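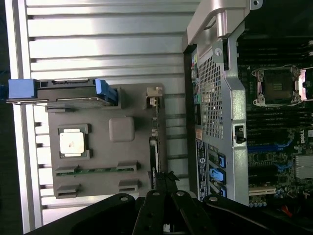 Slept badly, up before six to finish the heating log for the flat. The overnight run held 19 degrees in the bedroom with the radiator valve on its second mark, but the kitchen drifted low again from two in the morning onward. Outside temperature was steady through the whole period, so the loss is on our side of the wall. I suspect the return line behind the sink, where the insulation stops short of the elbow. The problem is contact area. A processor works well with a heat spreader because the metal face is flat and wide, and whatever sits against it can meet all of it. My clip-on pipe sensor touches a round pipe along a single line and reads low by an amount I can't pin down. Wrapped it in foil tape and a strip of felt and started a new run at 7:40.

Meter reading this morning 2827. Wrote it on the inside of the cupboard door under the others. The June column is nearly full and I will have to start a second sheet.

Ville Laaksonen called at lunch regarding the circulation pump. His position is that it should run at constant speed all summer to keep the seals from sticking. Mine is that a short run once a week does the same for less power. He will look up what the installer wrote. The manual from Kütt gives one line on the subject and it can be read either way.

Bled the hallway radiator in the afternoon. Small amount of air, then clear water. Pressure dropped slightly and I topped it up from the fill valve, which drips at the stem and needs a new washer. Did not have the right size. Added to the list along with pipe insulation and a second roll of foil tape.

Aino Riihimäki returned the long ladder and took the short one. We agreed on a price of 231 for my half of the chimney sweep, payable when the work is done.

Evening: felt on the sensor had slipped, so the readings after 16:00 are no use. Retaped it with two bands and restarted at 21:15. Kitchen window left closed for this one. Soup, then bed.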